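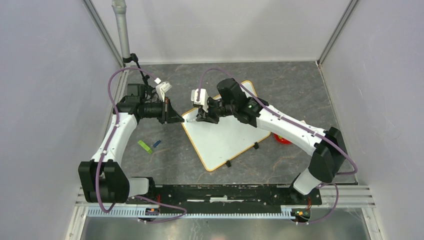
Board on the grey marble-patterned top, pale panels at the back and sides.

Dunstan Room: Board and Marker

This gallery covers the portable whiteboard used for lettering in the Dunstan room. The board is used flat, with no easel and no wall bracket. Entries were compiled by Châu Lý and checked by Huệ Đồng. Colours may vary between pictures with the angle of the overhead light.

Lettering

Flat placement changes how a word sits. A writer at a wall board keeps a level line from habit; on a horizontal board the line drifts with the reach, and a diagonal baseline is common. Tall letters such as h and d show it first. Long descenders need clear space below the word.

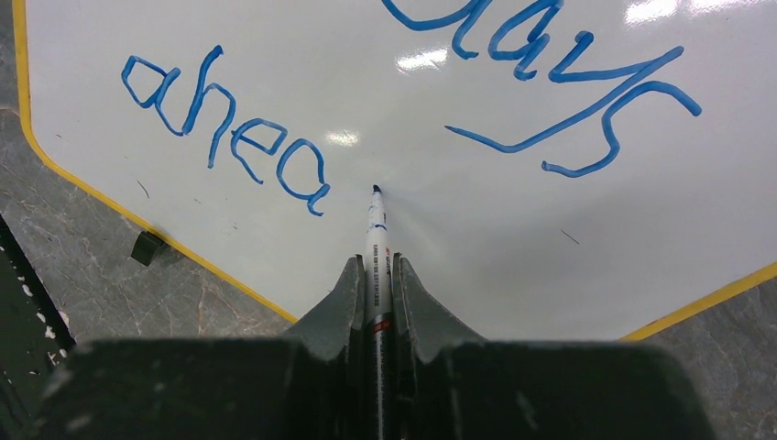
Blue marker on the glossy face: "ahea" at left, "days" at upper right with a long tail off the y.

The stroke in the left-hand word is thick and uneven. Glare is the other factor on this surface. Bright spots sit close to the lettering, and a wider band runs above "days". Liên Vũ has asked for a diffuser on the overhead fitting; it is on the August list.

Surface and edge

The writing face is white and glossy, with a thin border in a yellow to yellow-orange tone and rounded corners. The blank board is easiest to judge for ghosting from a low angle, under side light. Two small black clips sit on one edge, one nearer the corner and the other farther along. The stone pattern underneath is dark grey with thin white and rusty-brown veins, which gives good contrast at the border.
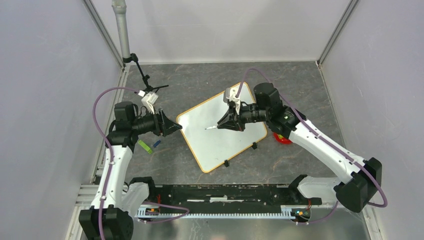 Care and storage

Wipe with a dry microfibre cloth first, then Nurkex cleaner on a second cloth. Do not spray the board directly; fluid collects under the border and lifts it. Cap markers between words and store them horizontally. Replace a marker when the stroke turns grey at the centre.

The board goes back to shelf 5 after use, face to the wall. Spare cloths are in the Iden cupboard, in packs of 6. Corrections to this page go to Hậu Lâm.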